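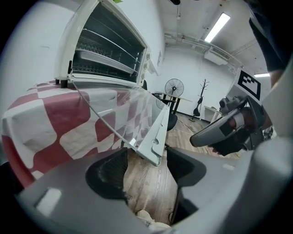 The Little Oven That Feeds the Whole Hallway

Hortensia Ayala has cooked for large numbers of people most of her life, and she will tell you with real affection that the best thing she ever bought was a toaster oven. She got it secondhand, and it lives on a table with a checkered cloth over it, because in her view an oven deserves a tablecloth as much as a dinner does.

"My mother had a red and white one in her kitchen, and her sister had the same one in hers," she told me, when I had finally put my notebook somewhere free of crumbs. "So when I see those squares I'm hungry already. I can't help it!"

We talked for most of a July afternoon, and a good part of it was about racks. Ayala has strong feelings about racks. She likes the wire one up high for toast and for anything with cheese on it, and the shallow tray down low for whatever might drip. She learned this from Syahrul Pasaribu, her neighbor of many years, who used to run the lunch counter at Restrepo and once made 149 grilled sandwiches in a single day on equipment not much bigger than hers.

"Syahrul told me, leave the tray in, always," she said. "Even if you think you don't need it. You'll be glad of it when the cheese goes."

Pasaribu, who came by at four with a bag of rolls, remembered it a little differently. "What I said was to wash the tray," he told me. "She heard the first half." They both laughed for a good while, and then the rolls had to be looked at and discussed, so it was some time before we got back to my questions.

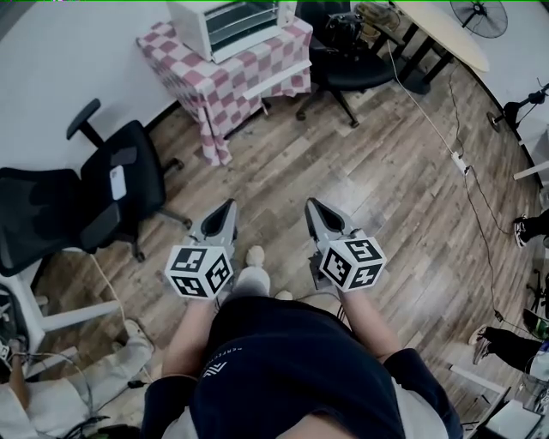 She has rules for the cloth, too. It gets shaken out over the balcony every evening and washed with the towels, and she never irons it, preferring to let the corners fall however they like. She keeps the oven door well clear of the folds. When the door is down she wants space in front of it, enough for a person to stand with both elbows out, and chairs go off to the side.

"People crowd an oven," she said. "They want to look in. I understand it, I want to look in too, but then who's going to get the tray out?"

I asked what she makes most. Open-faced tomato toast, she said, at 300 degrees for longer than you would think, and then five minutes with the heat all the way up. Pasaribu thinks five is too many. He does his at three and eats them standing.

Before I left she wrapped two of the rolls in a napkin for me and went off to find the jar of peppers she'd been promising since I arrived.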